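仕切りケースの沼から抜けられない人のスレ

1 名前:ねじ山
Pledholmの半透明スモークの仕切りケースを買いました。浅型、フタは折り返し式、黒い留め具が二つ。ビーズとネジと、なぜか捨てられないボタンを入れる予定です。予定だけは立派です。
とりあえず白い机に出してフタを全開にし、何をどこに入れるか考えて三十分経ちました。まだ何も入っていません。

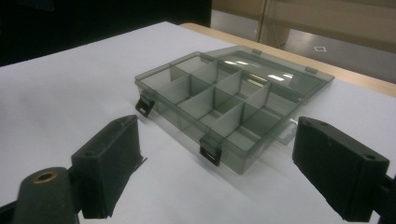
で、悩んでいるのは仕切りです。縦に一本、横に何本か入って小部屋が二列。M3のネジには広すぎ、ボタンには狭すぎるという、誰の味方でもない寸法です。皆さんはどう割り振っていますか。

2 名前:納戸の住人
何も入れていない今が一番美しい時期です。おめでとうございます。

3 名前:kobako
うちはBurnixの深型。深いと底のほうのワッシャーが二度と日の目を見ないので、浅型で正解だと思う。値段は600円だった。

4 名前:ねじ山
>>3
こちらは500円でした。100円分の浅さを手に入れたことになります。

5 名前:灰色シール
割り振りを考える前にラベルを貼れ。話はそれから。

6 名前:納戸の住人
>>5
透明なんだから見れば分かるでしょう。ラベルを貼るならお菓子の缶で足ります。

7 名前:灰色シール
>>6
M3とM2.6を横から見て分かる人だけがそれを言っていい。

8 名前:kobako
自分はスモーク色だと中身が全部くすんで見えるのが嫌で、結局クリアに買い替えた。ビーズの色で迷うなら特に。机の上で毎回フタを開けて確認するなら、透けている意味も半分くらい消える。

9 名前:納戸の住人
>>7
分かりません。分からないまま全部同じ部屋に入れて十年暮らしています。家具は今のところ立っています。

10 名前:ねじ山
とりあえず片方の列をネジ、もう片方をビーズにする案で考えています。隣同士にするとこぼれたとき地獄なので、間にボタンの緩衝地帯を置くかも。外交みたいになってきました。
あと留め具の話も聞きたいです。二つとも外してあるとぶらぶらして、机の上で向きを変えるたびに気になります。

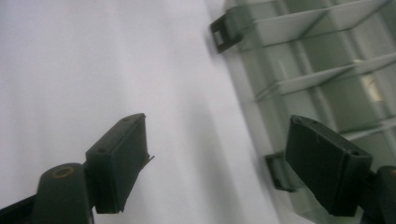
横から失礼します。このタイプは立てて棚に入れても中身は混ざりませんか?

11 名前:kobako
仕切りの上端とフタの隙間しだい。薄いワッシャーや小さいビーズは隙間をくぐって隣に移るので、平置きが無難。どうしても立てるなら、小さいものはチャック袋に入れてから部屋に入れるといい。

12 名前:灰色シール
立てるなら留め具は必ず両方かけること。Cemitexのケースを片方だけで棚から抜いて、ビーズ269個を拾った。数えたのは袋にそう書いてあったから。最後の一個は六月に冷蔵庫の下から出た。

13 名前:納戸の住人
>>12
ラベルは無事でしたか。

14 名前:灰色シール
>>13
無事だった。空の部屋に「赤・小」と書いてあった。

15 名前:bhat推し
Bhatの引き出し式に全部移した者です。部屋が128あります。使っているのは上の二段だけ。残りは将来への投資と呼んでいますが、家族は別の呼び方をします。

16 名前:kobako
>>15
引き出し式は持ち運べないのがね。作業机と収納が別の部屋だと結局フタ付きに戻る。

17 名前:bhat推し
>>16
持ち運ぶほど作業していないので問題ありません。

18 名前:ねじ山
ありがとうございます。平置き、留め具は両方、ネジとビーズの間にボタン、で行きます。ラベルはM3のところだけ貼ることにしました。

19 名前:灰色シール
M2.6にも貼れ。

20 名前:ねじ山
M2.6は持っていないと思います。たぶん。見分けがつかないので。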